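Twal: care and durability claims for kitchen surfaces and drinkware

README, version 2
Maintained by Tarek Dabbas

What this is

Twal is a small text collection of claims that sellers make about countertops, boards, mats, mugs and tumblers. Typical entries are "wipes clean in seconds," "scratch resistant," "dishwasher safe" and "keeps drinks hot for hours." I copied them from product pages, care leaflets and packaging, one claim per row, along with whatever evidence the seller offered for it. In most rows the evidence column is blank. That is a correct value and should not be treated as missing data.

I started with 300 claims. After removing duplicates and lines that say nothing at all ("made for modern living"), 196 were left. Of those, 27 name a test method. Naming a method is a low bar, and several of the 27 don't give the result.
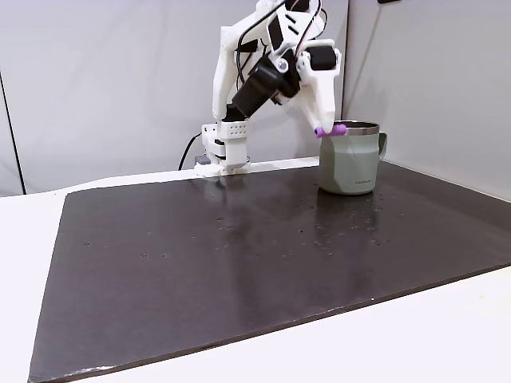
Files

claims.csv has the claim text, the product type, the source type and the month it was collected.
evidence.csv has any test, standard or number printed near the claim, copied as written.
labels.csv has my reading of each claim, plus a second reading where there is one.
notes.txt is where I argue with myself. You can skip it.

How the labels were made

Each claim is marked testable, vague or untestable. I did the first reading alone. A second reader went over 100 of them without seeing my labels, and we disagreed more often than I would like, mostly on the word "resistant." Where we disagreed, both labels are kept. Please don't average them. There is nothing halfway between vague and testable, and a score of 0.5 would only make our argument look like a measurement.

Version 1 used a five-point trust score. I dropped it in December. It was my mood written down as a number, and people had begun sorting by it.

The trouble with "easy clean"

"Easy clean" is the most common claim in the set and the one I believe least. It never says clean of what, or clean as judged under which light.
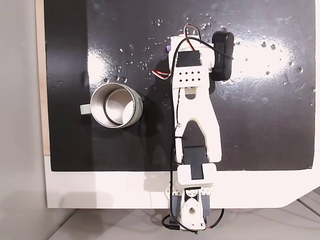
Gloss is where the wording gets slippery. Sellers like to print "water resistant" and "stays looking new" in the same line, as if one followed from the other, and I split these into two rows every time. A glossy black board can have clear droplets sitting on its surface and still show faint scratches and smudges, with overhead glare washing half of it pale gray. The droplets tell you nothing about next year. A stainless steel mug standing on a board like that usually comes with its own set of promises, so mugs get their own product type here, and claims about the handle go in separate rows from claims about the body.

Names in the data

Erex and Skestance appear as seller codes in the source column. They are labels I made up so that rows from one catalog can be grouped. Wirerent is the name of the cleanup script. It strips trademark symbols and fixes line breaks. It also used to delete the word "up" from "up to," which changed the meaning of every heat retention claim it touched. That is fixed, but if you have a version 1 copy, throw it away.

What I would not use it for

Don't rank products with it. A seller who prints fewer claims will look more careful, and may only have a smaller box. Don't use it to estimate how often such claims are false either. I tested none of them.

Don't train a "misleading claim" detector on 196 rows and then tell me how well it did on the same 196 rows. I have been sent that result already.

Known gaps

English only. Wood is thinly covered. Anything sold with only spoken claims, such as market stalls and demonstrations, is absent.

Corrections

Send the row number, the text you think is right and where you saw it. A photo of the leaflet helps. "Everyone knows that" will be filed in notes.txt.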